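July, 2:40 pm. Zakine cell, green table

Went through the cell rules again before the afternoon runs. The sheet we inherited from Firnex was written for a caged cell and half of it doesn't apply. What we keep:

Speed limit with anyone inside the yellow line is 100 mm/s. Program override stays at 100 only when the area is clear.

Grip force cap 125 N for bottles and rigid boxes. Cartons get their own setting, still to be agreed with Brekosis.

Hands stay out of the tray while the arm is enabled. Pause on the pendant is not enough, use the stop.

Flaps on the drop box folded open before the first pick. Dividers pushed down to the floor of the box.

No cables across the picking area. Tie them behind the base.

Anything hanging over a box edge counts as a misplace, even if it stays put. Log it, then reset by hand with the arm stopped. 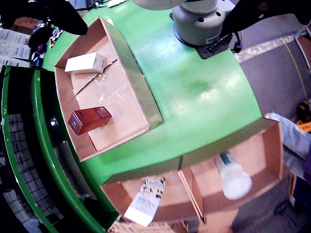
Tray with two boxes, divided box at lower right, carton over the near edge.

Film on the tray floor has a crease or tear across it. Rule to add: check film at each changeover, replace if in doubt.

Fu checklist is now some 7 items long. Print it larger and pin it up by the table. Still open: who signs off the stop test at shift start.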